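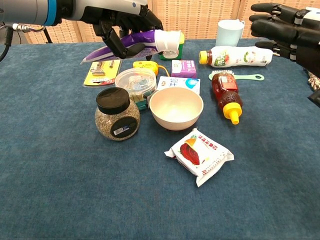
Household goods on the blue-covered table, with a yellow tape measure, cartons and a brush with a mint-green handle.

Gallery: Everyday Goods at Traranwood

The Gamavell Collection of Everyday Goods holds 576 articles of the kind kept in bathroom cabinets, kitchen cupboards and hall drawers. It was begun as a teaching resource for courses in home management and product labelling, and is now open to schools, colleges and private researchers by appointment. The gallery on this page covers the small goods section, which was set out for viewing in the Mirketti Room at Traranwood during August.

Articles in this section are grouped by use in the printed catalogue and mixed on the table. Visitors are asked to consider them as they might be met in an ordinary home, where a tape measure is quite likely to share a surface with toothpaste and a mug. Catalogue numbers are kept on a separate sheet, available from the desk.

Bathroom and personal care
Toothpaste, brushes and shaving articles make up the largest group, with 123 entries. Tubes are catalogued with their caps. Articles received on a backing card remain on the card, and the printing is recorded in full in the language in which it appears.

Tools and measures
Tape measures, rules and other small tools are entered under their household use. Those with a cord or strap are stored with the cord loosely laid beside them. Kitchen measures, including jugs and pitchers, have their own heading and may be requested together with this group.

Boxes, cartons and clear containers
Packaging is treated as part of the article. Small boxes and cartons are kept whole wherever possible, and clear containers are listed with their contents. Readers with an interest in label design should ask for the Dönmez gift, which added 27 cartons to the section and has its own handlist.

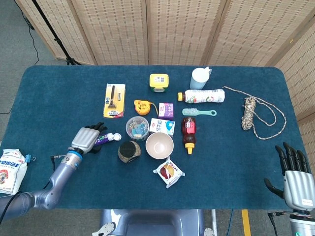 Kitchen and pantry
Dry goods packets are retained for their printing and closures. Bag clips are entered with the packet they came with, under a single number. Bottles may be viewed upright or on their sides; visitors who wish to read a label all the way round should ask a member of staff to turn the bottle for them.

Viewing arrangements
The Mirketti Room is open from 10.30 in the morning until four in the afternoon. Groups of up to 11 can be received at one time. Larger parties will be divided, and the second group may use the reading area in the meantime. Coats and large bags should be left at the entrance. Pens are not permitted at the table, though pencils may be borrowed.

Articles should be returned to the cloth after handling and not passed from one visitor to another. Sealed packets and lidded containers must remain closed. Any damage, however slight, should be reported at once so that the catalogue entry can be amended.

Use of photographs
Photographs in this gallery may be reproduced for teaching without charge, provided that the Gamavell Collection is credited. Requests for publication should be sent in writing to Hiba Zoubi, Keeper of Small Goods, at the Traranwood office. Please give the title of the publication and the intended size of reproduction.

Related galleries: Laundry and Linen; The Sewing Drawer; Lamps and Batteries.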